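Unit 5: Page Titles and Meta Descriptions

Reading for this unit: the Vistis style sheet, sections on head elements and templates.

Every page in a site has a title element and may have a meta description. Both sit in the head of the document and are not shown in the page body. A search engine may use them to build its result listing, or it may write its own from the page text.

Duplicate titles

A title should identify one page. Duplicates usually come from templates. The Brostness catalog used in the lab has about 1000 product pages, and its template prints the store name first, then the category. The product name is left out, so all pages in a category share a title. The fix is made once, in the template:

Before: Brostness | Storage
After: Drive caddies and trays | Storage | Brostness

Put the specific term first. Long titles are shortened on display, and the end is what gets lost. 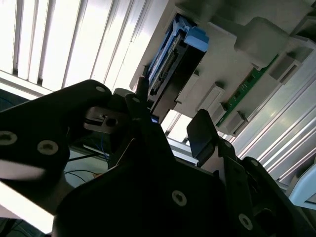

Fig. 2. Drive caddy with blue frame and light-blue latch tab.

Meta descriptions

The description is a short summary of the page. It does not need to repeat the title. Write it in full sentences and name what the page contains. A list of keywords separated by commas is not a description. If a page has no description, the engine selects a passage from the body, often the first one that matches the query.

Descriptions built from database fields are acceptable if the fields are filled in. Check for empty values before publishing. The Predska export leaves a stray comma wherever a field is blank.

Canonical links

The same product is often reachable at several addresses, for example with and without a sort parameter. Add a canonical link to each variant pointing to the preferred address. Use the absolute form. Do not point every page of a paginated list at page one; the later pages list different items.

Lab task, due Thu 11 May

Crawl the Treloar test site and export the title column. Sort it and mark the duplicates. Rewrite two templates and crawl again. Hand in both exports and the edited template files.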